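Jestum

Jestum is a fantasy manga series written by Hamisi Kioko and illustrated by Nawal Bouazza, later adapted into an animated television series. The story is set in Olosdale, a walled river city where the dead leave behind small glass weights called tallies. An untended tally attracts scavenging spirits, and the city maintains a guild of collectors to find the weights and return them to the river.

Setting

Olosdale is divided into an upper and a lower ward by the Fonditier, a lock system that controls the flow of the river. Collectors are trained in the upper ward at a school also called the Fonditier, after the lock house it occupies. Students work in pairs. One partner, the bearer, carries the tally and feels its weight as a physical burden. The other, the reader, can hear the last words of the person who left it. A pair that completes 23 returns is given a gray sash and may work outside the walls.

The weight of a tally does not depend on the age or size of the dead person. It increases with the number of promises left unkept, a rule first stated in chapter 2 and revised several times later in the series.

Plot

The main character, Anas Younis, is a bearer who has been rejected by two readers. He is paired with Tawfik, a reader who hears nothing from ordinary tallies but can hear those that have already been returned to the river. Their early assignments are self-contained and mostly take place in the lower ward. The longer story begins when a tally recorded as returned in the year 1269 of the city calendar is found in a market stall.
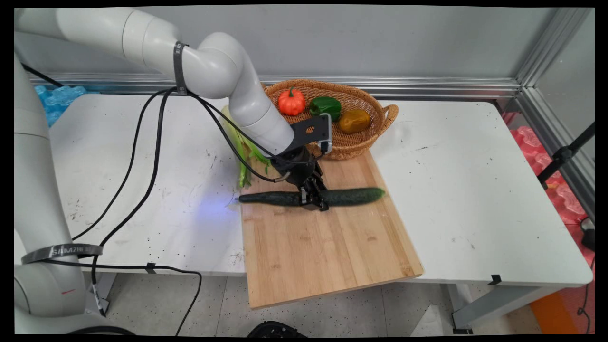
The search for its owner leads the pair to Taha El Khatib, a former lock keeper who has been removing tallies from the riverbed and using their combined weight to hold the gates closed. In the final arc, the gates are opened and the lower ward floods. Tawfik gives up his hearing to guide the released tallies downstream, and Anas leaves the guild.

Adaptation

The animated series was directed by Mogens Mikkelsen and follows the manga closely through the market stall arc. Later episodes depart from it – Taha is given a daughter, and the flood takes place before the trial instead of after it. The limited disc edition was issued in 2570 numbered copies and includes a short episode set during Tawfik's first year at the school.

Differences in terminology

The English release of the manga uses "tally" throughout. The subtitles of the animated series use "tally" for weights that have been returned and "stone" for those that have not, a distinction absent from the original text. The school is called the Lock House in the first four episodes and the Fonditier from the fifth onward.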